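Search recipes
Go

Slow Cooker Beans and Stews: Your Questions

These are the questions that come in most often through the Skemance recipe pages. Answers are by Kenna Sutherland, with help from Muthoni Mutiso on the bean recipes.

Do I have to soak dried beans first?

Black beans, pintos and navy beans do better with an overnight soak. Cover them with plenty of cold water and leave them on the counter, or in the fridge if your kitchen is hot. Lentils and split peas go in dry.

Is it safe to cook red kidney beans in a slow cooker?

Only after boiling them. Raw kidney beans contain a natural toxin, and a slow cooker on low may not get hot enough to destroy it. Soak them for at least five hours, drain, cover with fresh water and boil hard on the stove for 30 minutes. Then drain again and add them to the pot. Canned kidney beans are already cooked and can go straight in.

My beans are still hard after eight hours. What went wrong?

Old beans are the usual cause. A bag that has been in the cupboard for a couple of years may never soften. Tomatoes, vinegar and lemon juice also slow things down, so add them once the beans are tender.

How much liquid should I use?

Less than you would on the stove. Very little steam escapes with the lid on. For a meat stew, the liquid should come about halfway up the meat. For soaked beans, cover them by an inch.

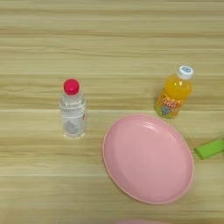

If the stew is still thin at the end, take the lid off and cook on high for another half hour, or mash a few of the beans against the side of the pot. You can also stir in a tablespoon of cornstarch mixed with cold water.

Can I put frozen meat in?

No. Thaw it in the fridge first. Frozen meat warms up too slowly and spends too long at an unsafe temperature.

Do I need to brown the meat?

You can skip it. The stew will be paler and the flavor milder — fine for chili, less so for beef with onions. Esther Were's goat stew is the one recipe on this site where we would always brown.

When do I add salt?

Salt the meat at the start. Beans can be salted at the start too, in spite of what many older cookbooks say. Taste again before serving.

How long do leftovers keep?

Three to four days in the fridge, in shallow containers. Most stews freeze well for three months. Potatoes turn grainy, so leave them out of anything you plan to freeze. Reheat on the stove or in the microwave, and don't use the slow cooker for it.

Sign up for our Sunday newsletter
Enter your email
Subscribe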